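Plullden Association of Family Centers — Member Forum
Board: Operations and Facilities
Topic: Cleaning schedule for shared play materials

srallis_operations
Colleagues, the Flarnside center is revising its written procedure for toys in the pretend-play rooms, effective in June. The present rule requires every item to be washed at the end of each day. I propose that hard plastic be washed daily and fabric items weekly, with any item that has been in a child's mouth removed at once. The fabric group includes felt food of the following type. 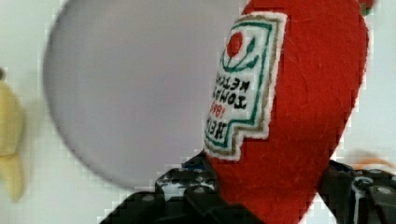 Plush ketchup bottle, red felt with stitched label.

Comments are requested before the text goes to our director.
Stamatia Rallis, Flarnside

grandar_frontdesk
Grandar cannot support a weekly interval for fabric. Our toddler room receives up to 100 visits in a busy week, and felt is handled as much as anything else on the shelf. We withdrew all fabric food from that room two years ago and have received no complaints.

zamfir_programs
I must disagree with my colleague at Grandar. Removing soft items is a large step to take over a laundry question. Zamfir keeps two full sets and rotates them. While one is in use, the other is washed in a mesh bag and air dried. The cost was modest.

grandar_frontdesk
Two sets require storage, and not every center has it. I would also ask who signs the log.
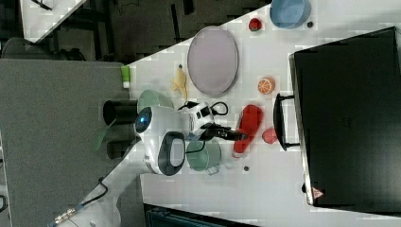 The log should be signed by the closing staff member, and the form should be arranged by material. Our earlier form listed toys by theme, and staff found it slow to complete. A banana peel and a strawberry went under "fruit," while a green pot or a gray plate went under "kitchen," even where the washing method was identical. Sorting by material reduced the form to 8 lines.
— zamfir_programs

srallis_operations
That is a useful change and I will adopt it. The revised hard goods section reads as follows.

1. Wash pans, plates and utensils in warm, soapy water. Open the drain holes of any colander with a soft brush.
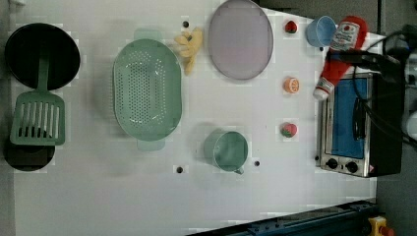

2. Rinse, then sanitize according to the product label. Allow items to air dry fully before they return to the shelf.

3. Record the time and sign the log.

grandar_frontdesk
Item 2 is acceptable. My objection to the weekly fabric interval stands, and I ask that it be noted.

srallis_operations
Noted. I will send the draft with both positions attached.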